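Vurnance two-arm bench enclosure — house rules edition

Bench equipment / Enclosures / Two-arm

Supplied by Modumeck. Page text by Kulap Thammasiri, last gone over 23/12/2020.

I get asked about the rules more than I get asked about the enclosure, so I've given up pretending this is an ordinary product page. You can buy the Vurnance on its own, as a frame and three walls and a floor, and plenty of people do. But most of you writing in want to know how we run ours: who's allowed to reach in, what goes on the floor, when a run counts and when it doesn't. So the house rules now come in the box with it (a printed booklet, plus a laminated card for the wall) and this page is mostly me talking you through them.

What you're buying

The enclosure is open at the front and closed on the other three sides. The frame is aluminium extrusion, and there's a rail along the front edge that takes two arms side by side. Below the rail there's a slotted cable channel, which I will bang on about later. Wall panels and floor are lift-out, so you can change the pattern without taking the frame apart.

Arms aren't included. I say that in every email and I'll say it again now. Arms aren't included! We'll supply mounting plates if you tell us what you're fitting, but do tell us before you order, as the hole pattern is drilled here and we don't do it twice for nothing.

In the box:
Frame and front rail, part assembled
Three wall panels in one pattern of your choice
Floor panel
Slotted cable channel, with lid
Rules booklet and wall card
One pad of run sheets

Why we wrote any rules at all

We'd been running without them and getting along, more or less. Then Vilgot Engebretsen spent a week in October trying to repeat a sorting run that Jianhua Jin had done on the same bench, with the same arms and the same blocks, and he couldn't get anywhere near it. They went back through everything. The wall panels had been swapped. One arm had been moved along the rail by somebody who wanted more elbow room. The blocks had been topped up from a different set. None of that was written down anywhere, and everybody who'd done it thought it was too small to mention.

So the booklet started as a list of things too small to mention. It's grown a bit.

I should be clear that these are our house rules. They are good manners for a bench, and they sit underneath whatever your own safety people and the arm manufacturer's manual tell you. If the manual says one thing and my booklet says another, follow the manual and then please email me so I can fix the booklet.

The reaching-in rule

Hands stay behind the rail while either arm is live. Either arm, even if the one nearest you hasn't budged all morning. This is the rule people argue with most, and I do understand it, because a block rolls to the front and it's right there and you could just flick it back. Please don't. Stop both arms, wait until both are holding still, then reach in.

If you've got two people at the bench, one of them has the stop button and that's their job for the whole run. They don't also do the run sheet. We tried sharing it out and the person with the pen always ends up being the person with the button, and then they're looking at the paper.

Long hair tied back, lanyards off, sleeves up. Eilif Sjögren asked me to add scarves, so I've added scarves.

The shared middle

Two arms on one rail can both get to the middle of the floor, and that's rather the point of having two. It's also where they meet. Our rule is that every task gets a written line saying which arm has the middle and what the other one does while it waits. "Left arm picks, right arm stays over the tray until left is clear" is a perfectly good line. It doesn't need to be clever, it just needs to be on the sheet before you start.

If you're driving the arms by hand with a pair of leaders, the same person drives both. Two drivers, one arm each, sounds friendlier and we did try it. They talk over each other.

Speed in the middle is whatever you'd be happy with on your worst day. For new drivers we halve it for the first 38 runs, which is a number Vilgot came up with and has never properly defended, but it's worked well enough that I've left it alone.

What goes on the floor

The booklet asks you to list everything on the floor before a run, including the things that aren't part of the task. Bystander objects, we call them. If you're sorting blocks and there's also a case at the back, the case goes on the list. We like having bystanders in there, as a bench with only the task on it is a very polite sort of bench and nothing much like a kitchen or a stockroom. But they have to be written down, and they have to be things you don't mind getting knocked.

No glass, no liquids, nothing with a blade, nothing with a battery you can't see. No borrowed things either — Thongchai Kamolrat is still waiting for an apology about a fountain pen.

Plain wooden blocks are what we use most. They're cheap, they come in lots of sizes, and if one gets dropped you pick it up and carry on. Mix the colours and mix the shapes. If the task is "all the yellow ones in the tray", the sheet should say yellow, and it should also say what happens to a yellow one that's leaning on the tray or gets nudged under something. Decide it first. You'd be amazed how long two grown adults can argue about whether a leaning block is in.

Scatter, don't arrange! Tip them out, spread them with a flat hand and leave them. The minute you start placing blocks you start placing them where the arm likes them.

Walls and floor

We sell the terrazzo print most, with the marbled floor, and we use that pair ourselves. Busy patterns are harder on a vision system than plain white board, and we think that's fair. The Uvden panels are the plain option if you want an easier start, and they fit the same frame.

The rule on panels is short. One pattern per batch of runs, and the pattern's name goes at the top of the sheet. If a panel gets scuffed so that you can see the scuff from the front, swap it or note it. Same with the floor.

Marks on the floor: no pen, no tape, no little crosses to show where things go. If you need positions, take them from the frame posts.

Cables

Right, cables. Power and data go through the slotted channel under the rail, with the lid on. The cable that runs along each arm needs enough slack to let the elbow fold completely and no more than that. Check it by moving the arm through its whole reach slowly, with the gripper empty, and watching the cable and nothing else. If the loop brushes the floor at any point, take some out. If it goes tight at any point, put some back.

Little control boards can sit in front of the rail where you can see their lights, and I'd encourage it, but screw them down or put them on standoffs. A board held by its own wires will wander.

Good practice during a run

One task per sheet. Read it out loud before starting (I know, but do it).

Check the home position of both arms before the first run and again after any stop.

If an arm is stopped mid-task, that run is finished. Write "stopped" and reset. Don't nurse it along to the end and count it.

If a block leaves the enclosure, it stays out until the reset. Same for one that gets behind a bystander where neither gripper can reach.

Failed runs are kept. They go in the same folder, same format, same care. I feel strongly about this one! A folder of nothing but good runs is no use to the next person, who is going to have bad ones and will want to know if theirs are the ordinary kind.

Change over drivers after 2 hours, sooner if anybody's getting cross.
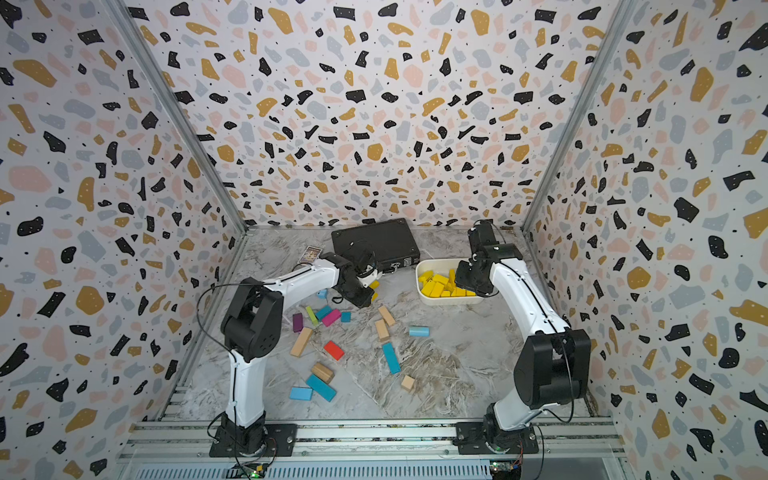
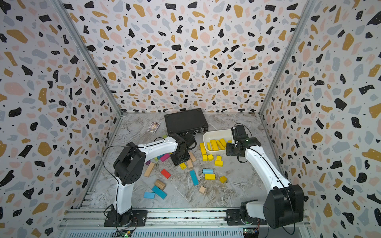 Both arms fitted, yellow blocks for the tray, everything else left to lie.

Looking after it

Go round the frame bolts once a month with a hex key. The ones at the arm mounts want doing every week if you run daily, and the booklet has a torque table at the back for our own plates. Wipe the floor panel with a barely damp cloth. Wood dust from the blocks does build up, mostly along the back edge where the floor meets the wall, and it'll make small blocks slide more than they should.

Check the blocks too. Splinters and chipped corners change how they sit in a gripper, so anything chipped goes in the retired tub. If you top the set up, write the date on the sheet and say how many you added.

Spares and extras

Wall panels, set of three, terrazzo or Uvden plain
Floor panel, marbled or plain
Usmani corner brackets, pack of 4
Run sheet pads, 180 sheets
Replacement wall card
Cable channel lid (people lose these, I don't know how)

The Usmani brackets are only needed if you want to stand the enclosure on a trolley. On an ordinary bench the fixings in the box are plenty.

A few things people ask

Can I run it with one arm? Yes, and the rules mostly still work. Fit it to the left or right and cross out the section on the shared middle. Leave the mounting plate off the empty side so that nobody leans on it.

Can I change the rules? Of course, they're yours once you've bought them. I'd only ask that you write the change on the card itself and put your initials by it. Jianhua's card has so many initials on it now that we've had to print him a new one.

Do you certify anything? No. The booklet is advice from people who use the thing every day. If you need a formal risk assessment for your site, you'll have to get one done on your site, with your arms in it.

Will it arrive before the new year? Not now, sorry. Orders are going out again once we're back in, in the order they came, and Eilif will write to you with a delivery slot. If your doorway's a narrow one, tell him when he does, and he'll send the frame flat.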